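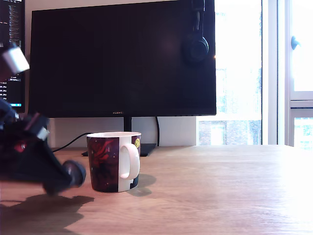 The Lallow 200 desk lamp clamps to any flat worktop up to 40 mm thick. Choose the position before you open the clamp, because the base pad grips tightly once loaded. On a desk laid out with a monitor and a mug in front of its base, as on the light oak one shown, fit the clamp at the rear edge, to one side of the screen, and keep the power cord clear of any drinks.

## 3. Mounting the lamp

1. Turn the clamp screw counterclockwise until the jaw is fully open.
2. Slide the jaw over the desk edge with the rubber pad facing up.
3. Tighten the screw by hand. Do not use pliers.
4. Lower the lamp post into the clamp socket until it clicks.
5. Plug the cord into the Zabala power adapter, then into the wall outlet.

**Caution:** Do not mount the lamp on glass or on a desk with a beveled edge.

## 4. Setting the light level

1. Press and hold the dial until the indicator turns green.
2. Turn the dial to one of the 7 brightness steps.
3. Release the dial. The setting is stored after one press.

Step 4 gives 400 lux at the desk surface with the head at its middle height. For screen work, tilt the head away from the monitor to limit glare.

**Note:** Lamps sold before September use the older Clakwood clamp – the screw on that model turns the opposite way. Replacement pads for both clamps can be ordered from Vovurham.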